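Full-motion wall mount on steel studs - toggles or a backer board?

padden_mike
Posted in: Mounts and Brackets

Hanging a 65 inch in the living room this month. The house has steel studs, light gauge as far as I can tell. I bought the Cirnum full-motion arm before I thought about any of that. The instructions only cover wood studs and concrete. Has anyone put a swing-out mount on steel studs and had it stay up? The TV would be pulled out most evenings so we can see it from the kitchen.

s_hamann
Toggles through the drywall and the face of the stud, not into the drywall alone. Use the snap kind with the metal channel. I've had a 55 up that way for 7 years in an apartment. Mine is a tilt mount though, flat to the wall.

Flultden
I would not do this with a full-motion. A flat mount mostly pulls straight down. Once the arm is out, the top bolts are being pulled away from the wall, and thin steel bends. Open the wall, screw plywood between the studs, patch it, paint. It takes a weekend.

padden_mike
Opening the wall is what I was hoping to avoid. It's textured and I have never matched texture in my life.

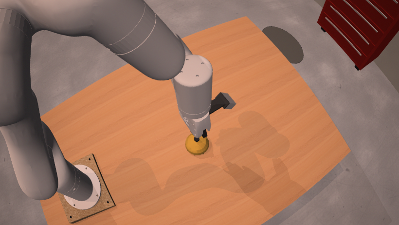

The other thing is the studs don't line up with the plate. The Cirnum plate is 16 inches wide at the holes and my studs are 24 apart, so I can only catch one stud unless I add something across.

truiz-ortega
Then put the plywood on the outside. 3/4 inch, wide enough to cross two studs, toggled to both, painted the wall color. Mount goes on the plywood with lag bolts or through bolts. The TV covers nearly all of it. I did this at my sister's place on Pennington and you only see it from the side.

Flultden
That fixes the spacing. It does not fix the studs. You still have the whole load hanging off thin steel.

truiz-ortega
It's spread over 8 toggles and not 4, and they're further apart top to bottom. Make the board taller than the plate and the pull on the top row drops a lot. What gauge are they, Mike? If it's 20 I'd do it. If it's 25 I'd agree with Flultden.

padden_mike
No idea. How do I check without opening it up?

s_hamann
Take off an outlet cover next to a stud and look in with a flashlight. Sometimes the gauge is stamped on the side. Turn the breaker off first.

delphine_k
Also check how far that arm comes out. Mine went to 24 inches and I never used more than 11. I ended up swapping it for a shorter one and the bounce went away.

padden_mike
Good point. I'll measure from the couch and the kitchen tonight and pull the outlet cover tomorrow.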